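4. Reposición de la bandeja de aperitivos

Esta sección explica cómo preparar, llenar y revisar la bandeja de aperitivos de la sala común. Se aplica a todas las salas de la casa de Vorinham que tengan mesa de madera barnizada. Las neveras y la máquina de café se tratan en las secciones 5 y 6.

4.1 Antes de empezar

Necesitará:
- la bandeja abierta de paredes bajas que corresponde a la sala
- un paño seco de algodón y otro ligeramente húmedo
- los paquetes de reposición, del armario Seneviratne del pasillo
- la hoja de existencias y un bolígrafo

Retire de la mesa vasos, papeles y cargadores antes de traer los paquetes. Si hay una reunión en curso, espere a que termine.

Nota: el código del armario es 239. No lo apunte en la hoja de existencias, que queda a la vista.

4.2 Limpieza de la mesa

1. Levante la bandeja con las dos manos. No la arrastre.
2. Pase el paño húmedo siguiendo la veta de la madera, de un extremo al otro.
3. Seque enseguida con el paño de algodón.
4. Mire la superficie desde un lado, a contraluz. Los restos de grasa se ven como zonas mates sobre el barniz. Si queda alguno, repita los pasos 2 y 3.

Precaución: no use alcohol, limpiacristales ni estropajo. El producto Brullus que se guarda bajo el fregadero es solo para la encimera de la cocina y deja cercos blancos en el barniz.

4.3 Limpieza de la bandeja

1. Vacíe la bandeja por completo, incluidas las migas de las esquinas.
2. Lávela con agua templada y jabón neutro.
3. Séquela también por debajo. Una base mojada marca la mesa en pocas horas.
4. Colóquela al fondo de la mesa, con el lado largo paralelo al borde. Debe quedar sitio libre delante para apoyar platos o un portátil.

4.4 Colocación de los paquetes

Los paquetes van de pie y con la cara impresa hacia quien se sienta a la mesa. Tumbados ocupan más sitio y los de abajo acaban rotos.

1. Compruebe la fecha de consumo preferente de cada paquete. Los que caduquen dentro de los 14 días siguientes se ponen primero; los ya caducados no se sacan del armario y se anotan en la hoja.
2. Empiece por la izquierda con los paquetes más altos.
3. Coloque los demás a continuación, pegados unos a otros para que se sostengan entre sí. Las paredes de la bandeja son bajas y no aguantan por sí solas un paquete alto.
4. Deje visible el nombre del sabor. Es lo que más se pregunta, sobre todo con los aperitivos importados, que suelen llevar los ingredientes en letra muy pequeña.
5. Si un paquete se inclina, júntelo con el vecino o cámbielo de posición. No lo doble ni lo sujete con cinta.

En la bandeja caben hasta 5 paquetes de tamaño normal. El resto se queda en el armario.

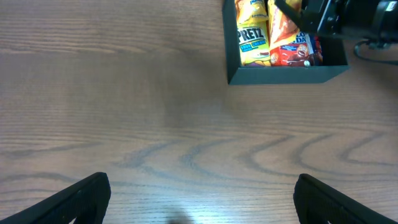 Procure mezclar salado y dulce en la misma bandeja. Un reparto que funciona bien es poner los palitos salados, como los PRETZ de sabor SOUR CREAM, en un lado y el chocolate en el otro. En verano el chocolate se ablanda si le da el sol de la ventana; de junio a septiembre aleje la bandeja de ella o ponga únicamente salado. En octubre se vuelve a la colocación habitual.

Precaución: los paquetes abiertos no se devuelven a la bandeja. Pase lo que quede a un bote con tapa y escriba en la etiqueta el sabor y los alérgenos que indique el envase - leche, soja, trigo, frutos secos. Si no se lee bien la lista de ingredientes, deseche el contenido.

4.5 Revisión

Revise la bandeja a media mañana y otra vez antes de cerrar la sala.

1. Retire envoltorios y paquetes vacíos.
2. Junte los paquetes que queden hacia la izquierda.
3. Reponga solo si faltan 3 o más. Para huecos menores, espere a la siguiente revisión.
4. Anote en la hoja lo que ha sacado del armario, con sus iniciales.

4.6 Problemas frecuentes

Los paquetes se caen hacia delante. Hay demasiado espacio entre ellos. Júntelos o añada uno más.

Aparecen marcas en la madera al levantar la bandeja. La base estaba húmeda. Seque la zona y deje la mesa despejada hasta el día siguiente. Si la marca sigue, avise a Sigrún Hafþórsson.

Falta un sabor en el armario. Apúntelo en la última columna de la hoja. Raíssa Vieira hace el pedido a Kendthorpe una vez al mes y no se admiten cambios una vez enviado.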